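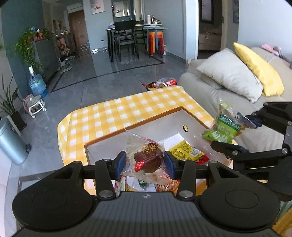 4.2 Stanza breaks and the turn

The second part of the study deals with the place of the turn in the sonnets of the Hamel anthology. Of the 1,084 poems entered in the Derneo index, 426 are described by their editors as sonnets, and 137 of these are printed with no break between the eighth and ninth lines. Earlier surveys left such poems out, on the grounds that the page gave no sign of where the argument changed direction. They are kept here.

Each poem was read twice, by readers who had not seen the printed layout. The text was supplied as a single block of fourteen lines, and readers were asked to mark the line at which they felt the poem turn, or to record that they felt no turn at all. Where the two readings differed by more than one line, a third reader was consulted. The marking rules are those of the Endon workshop, with one change: a question standing alone in a line was no longer treated as a turn unless the lines after it answered it.

Figure 3. Position of the marked turn, by line, in sonnets printed with and without a break.

The unbroken sonnets turn later than the others. Many hold their first thought well into the tenth line, and a fair number delay the change until the closing couplet, even where the rhymes follow the Italian pattern and no couplet is present to the ear. In the Hedik sequence – the longest in the anthology – 6 poems were marked by every reader as having no turn. These poems repeat a single sentence form from beginning to end, and it may be that the repetition itself was heard as a refusal to change course.

Some caution is needed. The anthology's editors reset a number of poems to fit a narrow page, and the manuscripts show that blank lines were sometimes lost in the process. Where a manuscript could be consulted, its spacing was preferred to that of the printed book. The remaining cases are marked in the index and are treated separately in Section 4.3.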